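Dating app bios: does anyone read them?

prirarix_pete
16 Sep 2020
Rewrote my Linura bio last night for what must be the ninth time. The old one said I like hiking. I have been hiking twice. The new one says "Will hold your bag at a concert and not look in it." Two matches by breakfast, and neither of them mentioned the bag. So I'm asking: does anyone read the words, or am I writing for the archives?

mostlysoup
I read them. I have 2,675 characters of strong feelings about people who leave it blank. A blank bio tells me you want me to do all the work, and I already have a job.

Kaewkla_Kid
Disagree. Blank is restful. What I can't stand is the list of demands. No drama, no games, must love dogs, must be over six feet. It reads like an apartment listing.

mostlysoup
At least an apartment listing tells you about the apartment.

dee_in_the_valley
My cousin's husband, Pongsak Chareonsuk, had a bio that just said "I own a ladder." They've been married since January. She needed a ladder.

prirarix_pete
I own a ladder too. Never thought to lead with it.

Kaewkla_Kid
You can't use it now, it's taken. Also one ladder guy doesn't prove anything. I got 14 dates off a profile with no words at all.

mostlysoup
And how many second dates?

Kaewkla_Kid
I'm not on trial here.

tunafish_melt
Two.

Kaewkla_Kid
Why are you like this

tunafish_melt
You told us in the other thread. Anyway, I think being funny works against you past a certain point. I had a very jokey one on Fastatard and everybody who wrote to me wanted to do a bit. Three weeks of bits. I met one guy for coffee and we sat there like two comedians on a night off. Now mine says I'm a dental hygienist and I like the beach, and the conversations are normal.

dee_in_the_valley
Normal is fine for you, you have good hair. Some of us need the material.

prirarix_pete
Fastatard still exists? I paid for a year of that. It kept showing me a woman who lived some 800 miles away and my own sister.

mostlysoup
Keep the bag line, Pete. Lose whatever comes after it. I can tell there's something after it.

prirarix_pete
There's a part about my sourdough.

mostlysoup
Lose the sourdough.

Kaewkla_Kid
Keep the sourdough, and add a picture of the ladder.

prirarix_pete
Bio is now the bag line and nothing else — will report back. Going to bed.

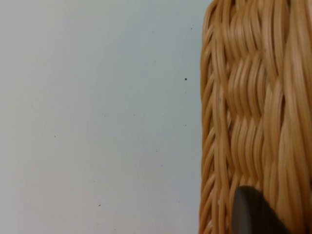 Pale gray wall, a few dark specks, wicker to the right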